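Tratetti Home Support Desk
Ticket 943: four-tier metal shoe rack, slides and sneakers
Posted in June by the Dutham support desk
Status: open, waiting on customer

Customer's message

Hello, and thank you in advance for reading all this, I know I go on a bit. We bought your four-tier rack for the new apartment and I really do like it. The trouble is on the top shelf. My flat slides seem to creep forward on the rods, and one of them has landed on the floor 3 times now (always when I'm in the next room, so I get a good fright). The heavier shoes don't seem to mind. I've wiped the rods with a dry cloth and it made no difference that I could tell. Did I put a rod in the wrong place, or is the whole thing leaning? I've attached two pictures, and I can take more if they'd be any use to you.

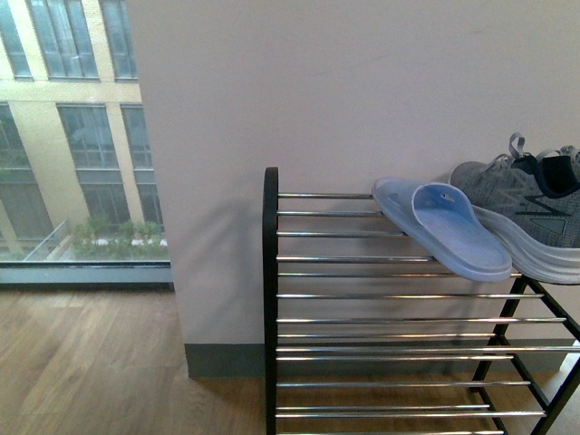

Attachment 1: blue slide on the top shelf

Reply from support, 9:43 a.m.

Good morning, and please don't worry about the long message, the details are a great help! The top shelf has its four rods, so nothing looks left out up there. A slide has a smooth, flat sole and hardly any weight to it, and polished rods don't give it much to hold on to, so even a small forward tilt can be enough to set it wandering.

Could you try these for us, in this order?

1. Take the shoes off and lay a level from the back rod to the front rod on the top tier. A level app on your phone will do fine.
2. Check that each rod is pushed fully into its side bar at both ends. Give each one a gentle twist as you go.
3. Press down on each corner of the rack. If one leg lifts, loosen the side frames a little, let all the feet settle on the floor, and tighten again.
4. Set the slides one tier down overnight and tell us if they still move.

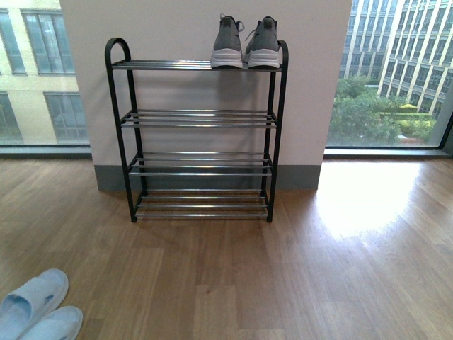
Attachment 2: rack by the windows, gray sneakers on top

Support, added later

I've had a proper look at your second picture too. The legs are meant to angle outward toward the floor, and the lower tiers come out a little farther than the upper ones, so please don't try to bend anything straight! You have three clear tiers under those sneakers, which gives you lots of room for step 4. If the level shows a tilt once everything is tightened, write back on this same ticket and we'll send out a set of rubber grip sleeves for the front rods.

Related tickets
Eide bench: lid won't stay up
Hirkach coat stand: wobble on hardwood
Shoe rack: replacement rods and end caps

Contact support | Copyright Tratetti | Back to top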